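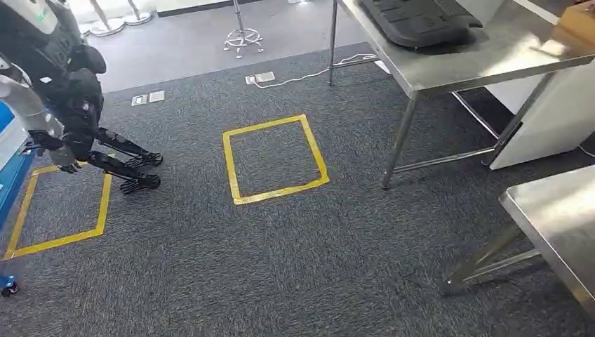 A black humanoid robot bends toward the carpet.

Hold the magnesium, for now

Giltelen, the bedtime magnesium powder from Moseck, is being sold this summer as a fix for "broken sleep after 50." Several readers have sent me the ad. I read the study it leans on, and I'd keep my wallet shut a while longer.

The trial ran for five weeks and enrolled 220 adults who said they slept badly. Half got the powder, half got a look-alike. Those on Giltelen reported falling asleep faster and waking up less. Fine so far. But "reported" is doing a lot of work in that sentence. They filled in a diary each morning. Two of the sites also used wrist trackers, and the trackers found no difference between the groups that couldn't be put down to chance. You have to go to the back pages for that part. The ad skips it.

I also wanted to know how many people guessed which powder they had. Magnesium can loosen the bowels, and a person who notices that may well work out that she isn't on the dummy. The paper doesn't say whether anyone asked.

Mitsuko Kawaguchi, a sleep nurse at the Oda clinic, was kinder about it than I am. "If someone feels better, I'm not going to argue with them," she told me. "I would like them to talk to me about their kidneys first."

Moseck says a larger trial, with 900 people and overnight recordings, starts in January at its Falow site. I'll read that one too, back pages first.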